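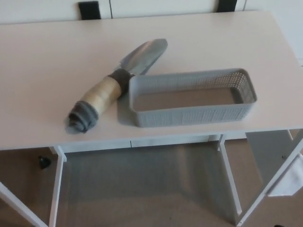
What does Garketti do with a garden trowel once it comes in?

We inspect it, repair the handle or the blade if either needs it, and return it to the owner or place it in a lending set.

About Garketti

Garketti is a workshop for small garden hand tools. We take in trowels, hand forks, dibbers, bulb planters and weeding knives. We do not take in long-handled tools, pruners with springs, or anything with a motor. The limit is set by our benches and storage, both of which were laid out for tools shorter than a forearm.

The workshop began as a side bench at Byun, a plant nursery that kept its own tools in working order and was regularly asked by customers to do the same for theirs. When the volume of outside work passed that of the nursery's own, the bench moved to a separate room. Garketti still maintains the Byun tools under a standing arrangement, and Byun still supplies the potting soil we use for load testing.

What we handle

The current lending stock is 177 tools. Most are trowels, in two general patterns: a wide blade for digging and filling, and a narrow scoop for transplanting and for work between established roots. Borrowers who are unsure which to ask for should take the narrow one if the bed is already planted and the wide one if it is bare.

Repair work is mostly handles. A trowel fails in a small number of places, and the joint between shank and handle is the most common. The blade seldom breaks, although the tip wears, and a worn tip increases the force needed to enter compacted soil. We reshape tips by file. We do not use a grinding wheel on thin blades, as the heat can soften the edge.

How tools are sorted

Each tool is placed on a light-colored table for inspection. Dirt and rust flakes show up better on a pale surface, and the table is wiped between tools so that residue from one is not attributed to the next. Small tools then go into shallow baskets with perforated sides. We prefer this type of basket to a closed bin for two reasons: air reaches the tools, and grit can be rinsed out without unloading anything that has already been sorted.

A basket holds one category of tool at a time. Mixed baskets were tried during our first year and abandoned. Forks caught on trowels, and the tines marked the handles.

Baskets are not stacked while loaded. A loaded basket goes on the rack, long side to the front, with the handles all facing the same way.

Handles and grips

Owners modify their tools, and we respect most modifications. Cloth or tape around a grip is common, particularly among people with reduced hand strength, who find that a thicker handle takes less effort to hold. If a covering arrives with a tool, we keep it with the tool. It is removed only when the handle beneath has to be examined, and it is put back afterward unless the owner asks otherwise.

New handles are fitted by the Lallex method, an in-house procedure named after the street where our first workshop stood. The shank is cleaned to bare metal, the bore is drilled 2 millimeters short of full depth, and the handle is driven on by hand press. The remaining depth closes under pressure and takes up any play. A fitted handle then has to hold a static load of 300 newtons along its axis without movement. Handles that move are taken off and the bore is redone — we do not correct a loose fit with adhesive.

Finish is plain oil. Varnish is available on request, but it peels where the palm rests and we do not recommend it for daily use.

Lending sets

Eltik is our lending program for schools and shared gardens. A set consists of 17 tools in shallow baskets, with an inventory sheet and a stiff brush. Sets go out for one growing season and are due back in August, with extensions for gardens that plant a fall crop.

Tools should be brushed clean before they are returned. They do not need to be oiled or sharpened, and we would rather they were not, as we have to strip unfamiliar oils before inspection. Missing tools are noted on the sheet. There is no charge for a first loss.

Schools receiving a set for the first time are asked to send one adult to a short handover session, which covers carrying, storage and the inventory sheet. Blades should point down when carried. Baskets should be stored off the floor and out of direct sun.

Visiting and drop-off

The counter is open mornings until noon. Tools can be left without an appointment. Please attach a tag with a name and a phone number to the handle — a tag on the bag is not sufficient, since bags are discarded at intake.

Typical turnaround is two weeks, longer in spring. Tools that cannot be repaired are offered back to the owner before they are broken down for parts. Sound shanks and collars are kept in the parts drawers and used on later repairs.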